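The kit costs more than the lesson

Every spring the list comes home, and every spring it has grown. The biology list for next year at Wustetside runs to 68 lines, and near the bottom, between the lab notebook and the goggles, is a dissection kit. Each student is to buy one. Sharing is "discouraged." The list was posted on 11 April 2025, which gives families plenty of time to pay for something that will be used, by the school's own schedule, in five class periods.

I have nothing against dissection. I learned more from one badly cut frog than from a month of diagrams, and I would be sorry to see it replaced by a screen. My quarrel is with the zippered case, and with the idea that a teenager becomes a more serious student by owning one.

The sellers push that idea hard. Woririer calls its version a "starter set," as though most buyers were going to move on to something bigger. Bunnag has three grades of kit, and as far as I can tell from the catalog the main difference between the first two is a couple of extra probes. Parents who don't know a probe from a pickle fork buy the middle one, to be safe. I did.

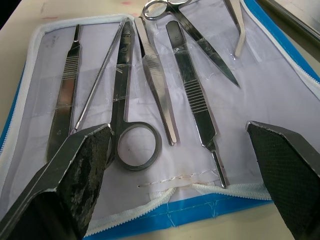

A school frog asks very little of the person cutting it up. You need to open the skin, hold it out of the way and move things aside so you can see what is under them. Scissors do most of that, and forceps do nearly all the rest. The long thin probe is handy for pointing and for lifting a vessel clear. The scalpel handle, with its neat little 4 stamped in the metal, is the part that makes the kit look medical, and it is the part I would give a ninth grader last. Add a pin or two and you are done, and a drawer of shared tools in the lab could cover the whole class.

The school says the shared drawer was tried. Tools rusted, tools went missing, and the ones that stayed were dull. I believe all of it. But these are complaints about washing up and locking a cabinet, and the cure has been to hand 758 families a bill. The steel in the kits at home will not be cared for any better. It will go into the zipper case damp and sit in a closet until somebody moves.

There is also the argument that students respect what they own. Maybe. I have seen the inside of a ninth grader's backpack — I would not call it a place of respect.

A resale table in May would help, and so would a line on the list saying that a secondhand kit is fine. Citex, the district's supplier, sells plain forceps and scissors by the box, and almost 1,000 of our students could pass through on a few boxes if someone dried them afterward.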